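Learning to write letters again

March 22, 2021

Since November I write one letter every week, by hand, to my aunt in Bandara. She is 79 years old and does not use a computer. Before this I had not written a real letter for 27 years, and my handwriting had become so poor that even I could not read my shopping lists.

The first letter took me two evenings. I wrote it in my first language, and I was ashamed how many words I had to look up. Colours of birds, for example, and the names of kitchen things.

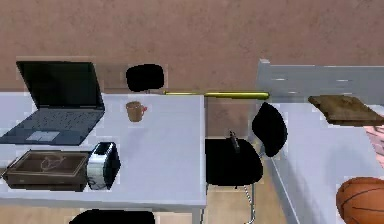
What I write about

Small news is best. My aunt does not care about my job at Narix. She wants to know what I cooked, what the neighbour planted, and if the bus to Gramton is still late. One page is enough, and two pages is a holiday letter. I keep a list of subjects inside the cover of my notepad and cross them out when they are used.

Paper and pen

I bought a pad of 100 sheets, cream colour, without lines. It was a mistake, my rows climbed up like a hill. Now I put a lined sheet under the page and it shows through enough to follow.

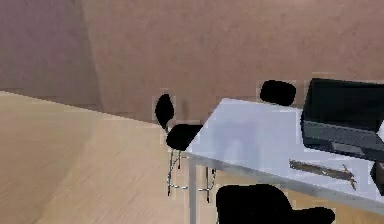

My aunt's answers take nine days to arrive, sometimes more. She writes very small and fills the margins also, so I must turn the page around to finish reading. I like to read them standing at a table with a pale top like this one, where there is room to put the old letters next to the new one. Last week she asked me for my recipe for plum dumplings, which was her recipe in the first place. I will copy it out for her on Sunday.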